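Zarncombe handover notebook
Wednesday, back at the bench by 8.40

Picking up from where Oi-ling stopped. The new council group takes over the town hall after the recount, and our part is still the same: get the outgoing leader's papers indexed and readable before the office changes hands. The clerk's letter releasing the records came in overnight. It says we may start on the closed boxes but may not copy anything marked as legal advice until the new leader has been sworn in. I have pinned it inside the cupboard door. Please read the second page, which is where the awkward part is.

Boxes first. The Grinach boxes (planning, mostly the bypass) are in better order than I expected. Someone in the old leader's office had put a contents sheet in the front of each folder, and apart from the early correspondence the sheets match what is inside. I checked the bypass letters against the sheet twice and got the same gaps both times. The missing ones are all from the spring before the public meeting. They may have been filed with the Standel papers, as the same officer dealt with both.

The Standel boxes are a mess. Budget drafts, seating plans for the civic dinner and a run of complaints about bin collections, all in together. I have not tried to sort them. Each sheet gets a pencil number in the top right corner in the order it was found, and the sorting can be done on the index later. Do not take staples out of anything with a wet signature.

Scanner. Fed 300 pages through before lunch. It jams on the thin blue copies, always at the same roller. Fung-ping took the tray out and cleaned the roller with a damp cloth, which helped for one folder and then it jammed again. We went over to the flatbed for the blue copies after that. Slow, but nothing got torn. Settings used: greyscale for typed pages, colour for anything with handwriting in the margin. The margin notes are in green and red ink and in greyscale you cannot tell whose comment is whose, so please don't change this to save space.

Joo (the index program) is still dropping the last character of long folder names when it exports. I have told the supplier. For now, keep folder names short and put the full title in the notes field. I renamed the ones I did last week. Oi-ling's are still to do.

Question from the new group's office, by phone at 11.15: can they see the staffing files before the swearing-in? I said no and pointed them to the clerk. They were polite about it. Wrote the call in the log. If they ring again, same answer, and log it again, even if it is only to ask the same thing.

Question from the old group's office, ten minutes later: can they have back the leader's constituency letters? This one is less simple. Letters he received as a ward councillor are his own. Letters he received as leader belong to the council. Plenty of them are both, with a pothole in the first paragraph and the bypass in the second. Fung-ping thinks we should keep anything that got a reply on leader's office paper and return the rest. I think that is a fair rule but it is not ours to make. Left a note for the clerk.
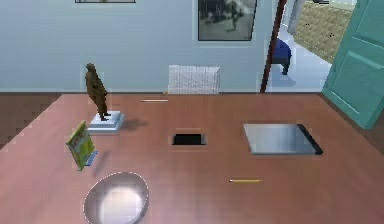
Until we hear, those letters stay in the grey folder on the top shelf and are not to be numbered. There is no sense giving them a place in the index and then leaving holes when they go back.

Afternoon. Finished checking the morning's scans against the paper. 5 pages were skewed badly enough to need doing again and 2 had gone through stuck together. All redone and replaced, same file names. The two stuck pages were from the bypass consultation, and the one behind was a map, so it is as well we looked.

Also found the delegated decisions register, which had been put down as lost on the first survey. It was under the dinner seating plans. The entries stop in January and start again in a different hand a few weeks later. I have not worked out if anything was decided in between or if it was written up somewhere else. Oi-ling, you know these officers better than I do – could you look at the two hands and tell me who they are?

To do tomorrow:
Oi-ling to rename her folders in Joo
Look for the missing Grinach letters in the second Standel box
Ring the clerk if there is no answer on the ward letters by ten
More pencils, soft ones
Back up to the second drive before anyone touches the export again

Locked up at 5.20. Key is with the front desk.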